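Working with hand-held grippers at home: house rules for recording household tasks

Hakarholm workshop and kitchen tips
Last revised January 1, 2022

These rules cover paired hand-held grippers used in an ordinary home to record chores for robot training. They assume you already have a working pair and have been through the setup sheet. If your project has its own written protocol, follow that where the two differ.

Before you start

Walk the route you will be working in and pick up anything you could step on. With both hands full you can't catch yourself, and if you wear a head camera your view of your own feet is poor. Cables go along the wall or out of the room.

Close doors to rooms that are not part of the task. If a door has to stay open, check what can be seen through it. Mail, prescription labels, family photos and computer screens should be put away or turned face down.

Tell everyone in the home that you are recording and when you expect to be done. Children and visitors stay out of the work area. If someone walks in, stop the take and mark it for deletion. Do not plan to blur it later.

Tie back long hair if it falls forward when you bend over. Push sleeves above the wrist. Take off bracelets and watches with a shiny face.

Checking the grippers

Open and close each one fully ten times. The jaws should meet squarely and come back without sticking. A drop of dry lubricant on the pivot is enough. Oil collects lint and ends up on whatever you pick up next.

Look at the markers. Every printed face has to be flat, clean and fully stuck down at the corners. Wipe them with a dry microfiber cloth. Glass cleaner lifts the ink on some prints and leaves a shine on others. A marker with a torn corner gets replaced, not taped over, and the gripper is calibrated again afterward.

Never swap the left and right marker cubes. Write L and R on the inside of the handles in paint pen if you store them together.

Check that the mounting screws are snug. Hand tight plus a quarter turn is right for plastic bodies. More than that cracks the boss.

Light

Turn on the lights you would normally use for the job and leave them alone for the whole session. Draw the curtains if sun falls straight on the markers. At Flirnwood we aim for 300 lux at floor level, measured with a cheap meter, and 4000 K bulbs in every room where we record. Mixed bulbs are the most common reason we have had to repeat a day's work.

Starting a take

Hold both grippers out in front at chest height or lower, with the marker cubes in clear view and the jaws open. Keep still for a slow count of three. Close both jaws once, open them, and begin. Do the same at the end.

During the task

Move at the pace you would use if you were carrying a full cup. Fast wrist turns lose the markers and the take fails the check.

Keep both grippers in view, even when only one is doing the work. Rest the idle one in the air near your waist and don't tuck it behind you.

If you drop something, pick it up with the gripper and carry on. A recovered drop is useful. If it rolls under furniture, end the take.

Don't use the grippers on blades, hot pans, open flames, plugged-in tools or anything made of thin glass. Fans get switched off and unplugged before anyone works near them. Power tools are handled with the battery out.

Use one pair for kitchen work and a different pair for bathroom work. Colored tape on the handles is the simplest way to keep them apart.

Breaks

Stop for at least five minutes in every half hour. The trigger finger tires first, then the shoulder. Working on the floor is harder on the knees than people expect, so use a pad. Our limit is 52 takes per person per day, and that includes the failed ones.

Cleaning and storage

Wipe the finger pads with a damp cloth and a little dish soap, then dry them. Keep water away from the marker cubes and the pivot. Store the grippers in a lidded box with the jaws open so the pads don't take a set. Leave nothing stacked on top of the cubes.

Records

Write down the room, the task, the gripper pair and the number of takes on the sheet before you put anything away. Send the sheet with the card. Varela rejects cards that arrive without one, and Preremberg will hold them until the sheet turns up.

Damaged pairs are logged the same day, with the serial number and what you were doing at the time. Replacement pads and marker sheets are in drawer 67.

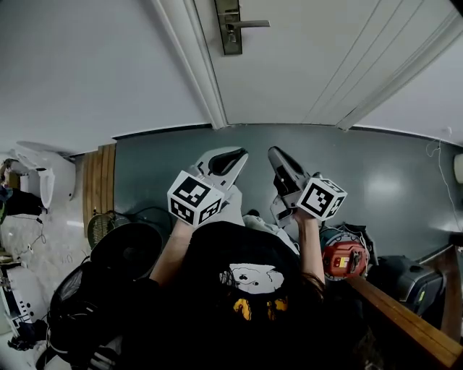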